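Swapping jigsaws by post

I have fallen completely for the Pladcombe jigsaw swap and I want to tell everyone about it. You send off a puzzle you've finished, you get one back from somebody else on the list, and that's the whole scheme. I joined in April and I've done more puzzles since then than in the ten years before (my dining table has not been used for dining in a while).

The best so far was a harbour at Ondness, a thousand pieces, and what felt like half of them grey water. I loved it! I did the boats first, then the houses going up the hill, and then I sat with all that sea for the best part of a week. Bronwyn Maihi had it before me and had tucked a note in with the pieces saying "start with the gulls", and she was quite right.

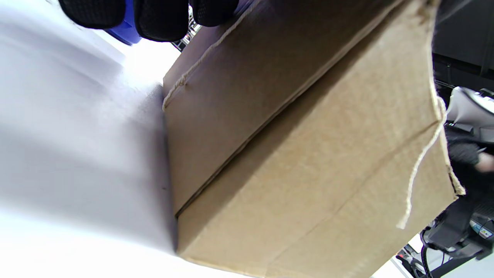 The notes are half the fun. People write down how long a puzzle took them, what they had on the radio, which bit made them swear. Abdul-Rahman Amoah does his without looking at the picture on the lid, and his note for the Cekley viaduct just said "23 evenings, never again" - then he asked for another one the very next day.

I'm on a market square at the moment, with striped awnings and a great heap of oranges in one corner. I've got the edges done and almost 95 pieces of awning sorted by stripe, all on baking trays, so no biscuits for now. If you have a steam train or anything with a lot of shop fronts, please put it on the list and I'll have my name down before you've closed the page.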